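Hilo rápido porque llevo toda la mañana con esto. La célula de desmontaje de PCs de Flulance, parada otra vez 🧵

Fallo 2211 en el brazo de la pinza. Sobrefuerza al ir a por la jaula de discos. Segunda vez desde enero

Lo grave no es el fallo. Lo grave: el log marca 300 ms entre el aviso y la parada. El límite nuestro es 188. Con gente metiendo la mano ahí, ni de broma

Torre abierta, cables por todas partes, pinza dentro:
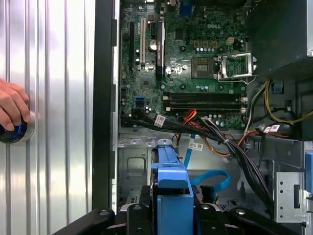
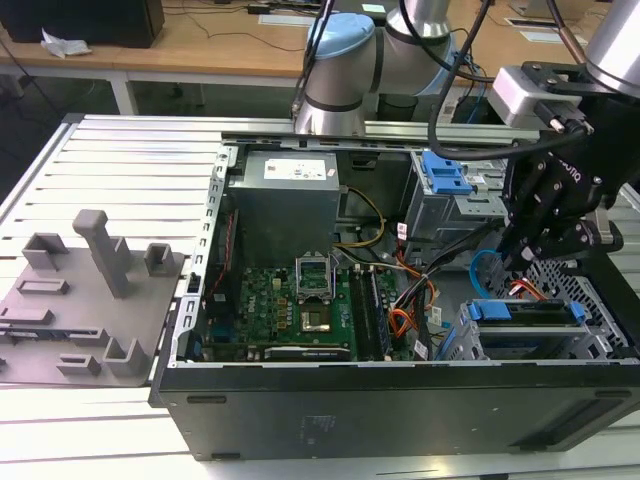
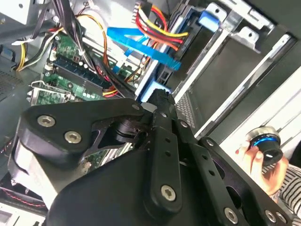
Cornel Lungu dice que es el filtro de fuerza, yo digo que es la config de seguridad q vino de Jindetgate. Apostamos un café

De momento velocidad al mínimo y nadie mete la mano con el brazo habilitado. NADIE

Abierto ticket con Randance, sin respuesta aun. Sigo luego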